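Chapter 8
The Bin and What Goes in It 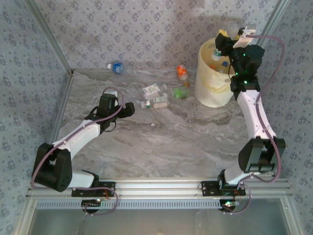 Why Start with the Bin

Most books on keeping house begin with shelves. Shelves are flattering. They suggest that you own good things and merely need somewhere to put them. This book has waited until Chapter 8 to bring up the bin, and by now you have probably noticed that several of the earlier exercises went badly without one.

A bin is any open container that takes things off a work surface and keeps them off. It may hold trash, recycling, laundry, or the large and mysterious class of items known as "I'll deal with it later." The first three have rules. The fourth has a chapter of its own, and you should not skip ahead to it, however much you feel it was written about you.

The trouble with clearing a surface is that we treat it as one job. It is at least two. First you decide what each thing is, and then you move it. People who are slow at tidying are almost always quick movers and poor deciders. They pick up a dead pen, carry it across the room, test it, find it dead, and put it back in the cup with the other pens, where it will be waiting for them on Tuesday.

Placing the Bin

A bin belongs at the back corner of the surface or just past its side, on whichever side you reach with most easily. It should be close enough that you can drop something into it without leaving your spot. Anything farther off becomes a throw, and throwing is a different hobby.

Tall bins and short bins ask different things of you. A tall one holds more and hides its contents, but your hand has to come up and over the rim each time. A short one is easier to feed and fills up while you are still feeling pleased with yourself. For a desk or counter, students in the Pendia household course were told to measure from the rim to the elbow before choosing. Most of them chose by color anyway.

Round openings are forgiving, because there is no wrong direction to approach from. Square ones fit better against a wall and collect crumbs in the corners. Lids will be treated in Chapter 9, with some bitterness.

The Bolemness Rule

The small town of Bolemness once ran a sorting contest at its September fair. Each entrant was given a table, a bin, and 40 household objects, and had to clear the table without putting a single keeper in the bin. The fastest entrants rarely won. The prize went, year after year, to people who handled each object once.

This gives us the working rule for the chapter: pick up, decide, let go. If you find yourself setting an object down on the same surface you took it from, you have done a small amount of exercise and no tidying at all.

Words to Know

Keeper: an object that has a home somewhere else.
Lingerer: an object with no home that has been allowed to stay anyway.
Rim height: the distance from the work surface to the top edge of the bin.
Return trip: the journey of an object back to where it started. To be avoided.

Before You Read On

Choose one surface in your home, no bigger than a kitchen table. Set a bin beside it and a timer for 35 minutes, then clear the surface using the rule above. Write down every return trip. Do not round down.

Keep the list, as you will need it in the next section, where we look at the Flestero method of sorting by hand and at why it works so well on counters and so poorly in garages.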